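A thousand demos and a bedroom

28/07/2018

I have been reading the Clesholm write-up for most of the month, on and off, and I still can't decide whether it says something or only sounds as if it does.

The claim goes like this. You don't need to drive a robot arm to teach it to pick things up. You give people a gripper they can hold, with a camera on it, let them do ordinary jobs at home, and train a policy on what the camera saw. Then you bolt the same sort of gripper to an arm and off it goes. The paper reports 1,000 demonstrations in 31 homes, and says the policy trained on all of them beats one trained on 700 demonstrations from the lab bench at Zenstead.

Fine. But those two numbers aren't the same number. If you want to tell me that homes are better than benches, give me 700 of each. The authors do have a run with fewer home demonstrations, tucked away in the appendix, and the gap shrinks a good deal. They call it "consistent with the trend". I'd call it half the result gone.

My second grumble is the test. Six objects, all of them roughly box-shaped, all put down on a flat surface by the people who wrote the paper. I've done this kind of evaluation myself and I know how it goes. You put the thing where it feels natural to put it, and what feels natural after weeks of watching a robot fail is wherever the robot doesn't. They say positions were "varied". Varied by whom, and was it written down beforehand? The Đorđević benchmark has its faults (I've moaned about them on this blog before) but at least it makes you draw the positions out of a list.

Then there's the blur. Hand-held cameras move the way hands move, quick and jerky on the way in, and the method has to recover the path of the gripper from that same video. Any stretch where tracking failed was thrown out. How many stretches? No figure. If the quick grasps went in the bin and the slow careful ones stayed, the policy has been taught by the slow careful people, and the variety they're so proud of is smaller than it looks.

I'll give them the clutter, though. No bench I've worked at had this much going on behind one grasp, with a cartoon blanket under a stripy yellow block and a fluffy pillow smeared by the movement. 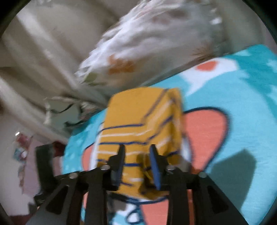 Gerkier wrote back, when I sent round a draft of this, that I was being unfair about the discarded stretches, and that every group bins bad tracking and hardly any of them report it. True enough, but I'd grumble at them as well. Gerkier also thinks the 700 against 1,000 matters less than I make out, on the grounds that the lab curve had gone flat well before it got there. I went back and looked. It does bend. Whether it's flat depends on how much you trust the last two points, and there are no error bars on either.

So I'm waiting for the data, which is promised with the final version. First thing I'll do is cut the home set down to 700 and train it again.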